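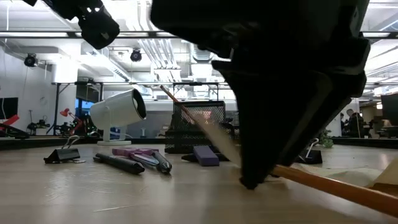 Closstead Letter Writers — List Archive — Pen Pals and Paper

From: Natnael Teshome
To: the list
Date: Fri 24 January
Re: Pencil for letters, yes or no?

Shamim Ansari wrote:
> My new pen pal writes everything in pencil and I can
> hardly read it under the lamp. Would it be rude to ask
> her to switch to ink? We've only traded 2 letters.

Dear Shamim, and everyone,

Please don't think it's rude! I wrote to my uncle in pencil for years (I was a terrible speller and needed the eraser), and when he finally asked me for ink I was only sorry he'd squinted so long. You might ask for a softer, darker pencil first. Some people think better with one in hand, and I'd hate for her letters to get stiff and short.

Pencil does hold up well if the pages don't rub together. I keep mine folded with the writing inside, 60 to a shoebox — the smooth paper smudges worst.

I do all my writing at a plain wood table, and I've grown fond of the grain.

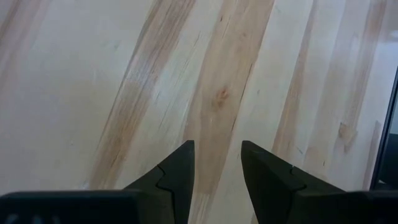
Pale wood with a small knot in one of the browner streaks.

Romana, are we still swapping stamps in March? I have four envelopes put by for you.

Warmly,
Natnael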